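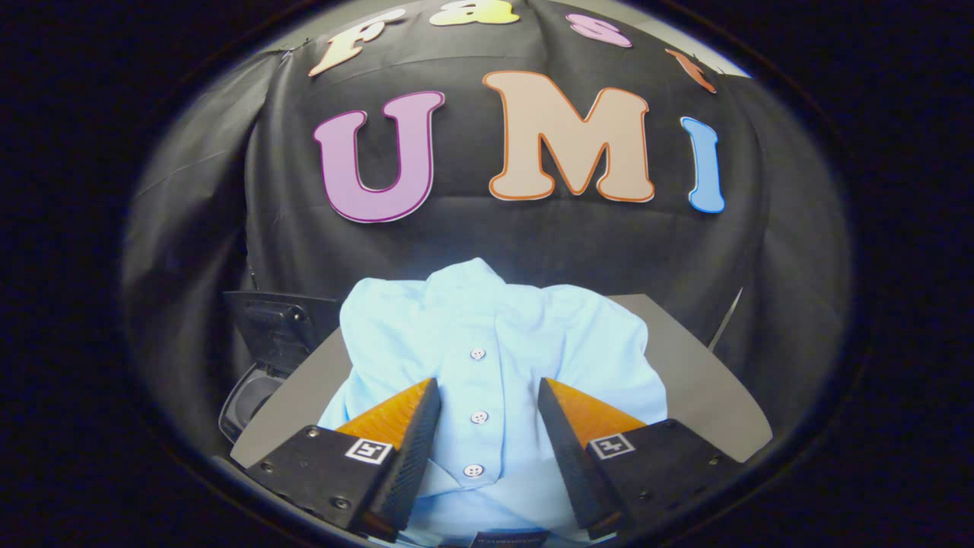
Folding of Long-Sleeved Shirts from a Crumpled Start
Project report, second-year Textile Care module
Submitted 2011-10-31

1. Background

The laundry room at Skernemholm handles work shirts for the residential blocks. Shirts leave the dryer in a heap and are folded by whoever is on shift. The finished stacks vary in width, and the wider ones do not fit the shelf openings. The module asked for a small practical study of one household or workplace task. We chose the folding step and left washing, drying and ironing out of it.

The question was whether a fixed order of folding gives a more even stack than the order each person uses by habit, and what it costs in time.

2. Materials

The shirts were button-up, long-sleeved, in a plain cotton and polyester mix supplied by Virora. All were washed twice before the trials to remove the stiffness of new cloth. Folding was done on a flat table at standing height. Times were taken with a stopwatch and widths with a steel rule, read to the nearest millimetre.

We tried a folding board from Rashti in April and dropped it. It gave an even width but the collar had to be straightened afterwards, and the time for that was hard to separate from the time for the fold.

3. Method

Each trial began with the shirt crumpled on the table. To make the starting state repeatable, the shirt was gathered into a ball with both hands, held for ten seconds and let go from just above the surface. No attempt was made to leave the collar on top.

The fixed order was as follows.

Find the collar and lift the shirt by both shoulder seams.
Lay it face down and smooth it from the yoke to the hem.
Fold one side in to the middle of the back, then turn the sleeve down along it.
Repeat for the other side.
Bring the hem up to the collar in two folds and turn the shirt over.

Only the top button and the third button were fastened. Fastening all of them was tested first and added time with no change in the measured width.

We ran 64 trials in the fixed order and 48 in the habitual order. The numbers differ because one afternoon of habitual trials was discarded after the rule was found to have been read from the wrong end.

4. Results

Stacks folded in the fixed order were more even. The spread of widths within a stack was smaller in every session, and the side edges lined up well enough to go on the shelf without being pressed in. The total folding time for the fixed-order trials was 4190 seconds less the pauses, which were not logged carefully - we therefore give no mean time per shirt.

Most of the effort came before the first fold. Finding the collar in a bunched shirt was slow when a sleeve had turned partly inside out, and the cuff then had to be pulled through. Once the shoulders were in hand the remaining steps took much the same time on every shirt.

Light blue shirts were harder to lay straight than the striped ones. On a plain cloth there is no line to follow from yoke to hem, and the side fold drifted towards the hem. A strip of tape on the table, set to the shelf width, corrected this.

5. Sources of error

The same people folded in both sets, so some practice was carried over. The cloth also softened during the day from handling. The Sirken shelf unit has openings that differ by 2 mm from top to bottom, and we used the narrowest as the reference.

6. Further work

The starting state deserves a study of its own. Shaking each shirt once on leaving the dryer and laying it over a rail may save more time than any change to the folds. Short-sleeved shirts were not tested.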